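Pinto wants to sell you a robot's homework

The latest thing to land in our inbox from Rernon is called Pinto, and it comes with a price list, which already puts it ahead of most of what we get sent. Pinto is a subscription to recorded handwork. People wear a camera on their heads, do small jobs with their hands, and the recordings are cleaned up, labelled and sold to anyone training a robot to do the same. The starter pack holds 340 hours and costs £2322 for a single team. After that you pay by the month.

The pitch is simple enough. Teaching a robot by steering it through a job is slow and dear, and people already know how to pick things up. Record enough of them doing it from eye level, in enough different rooms, and the robot's software should need far less steering time later on. Rernon says customers can cut their own recording by "up to" some handsome share, and we have left the number out until they can tell us what it was measured against. We asked twice.

We had a trial login for 6 weeks and spent most of it in the packaging section, which covers lids, tubs, trays and cartons. This is the part we'd expect people to pay for. Clear plastic is a rotten thing for a robot to deal with. The cameras look straight through it, depth sensors give you holes where the walls should be, and two tubs stacked together can read as one tub or as nothing at all. Plenty of firms have shown us a gripper lifting a nice solid red block. Very few have offered to do takeaway containers.

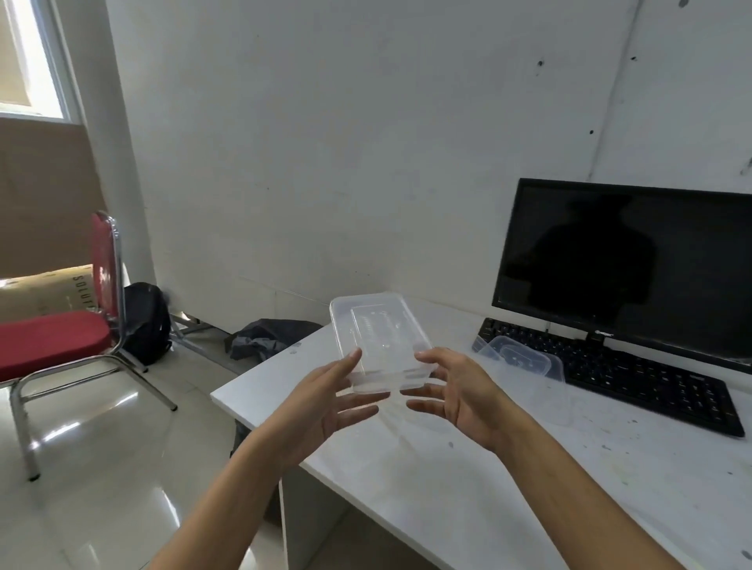 So credit where it's due: the rooms are ordinary ones, with daylight, scuffed walls and people's bags on the floor. Anyone who has watched a demo fall apart the moment it left a tidy lab will see the value in that. Our complaint is with what comes attached to the recordings. The labels tell you which object is being handled and when a job starts and stops. They say nothing useful about grip. How hard is a thin plastic wall being squeezed? You can't get that from video, and Pinto doesn't pretend to supply it, but the brochure talks about "full hand skill" all the same. We'd call it half.

Then there is the matter of hands. A person's fingers spread, curl and give a little. The two-jawed gripper on your bench does none of this. Rernon sells an add-on named Konder which is meant to turn the finger movements into something a simple gripper can follow. On our bench arm it did well with boxes and badly with anything that bends. Of the 8 container jobs we tried, we would have been happy to leave the arm alone with three. The support desk told us a new version is due in August — we were told much the same about the current one.

Clornard, who sell a rival library, charge more and offer fewer rooms, but they include glove readings with part of the set. If you are working with soft or see-through packaging, I would at least ask them for a sample before signing anything with Rernon. If your products are stiff and your lighting is bad, Pinto is probably the better buy.

Two things to check in the contract. The licence covers one team on one site, and a second site means a second starter pack at full price. You also lose the right to retrain on the recordings when you stop paying, though you may keep software already trained on them. That second clause is vaguely worded, and we have asked for it in plainer English.

Trial logins are open to readers who ask Rernon directly. Bring your own awkward tub.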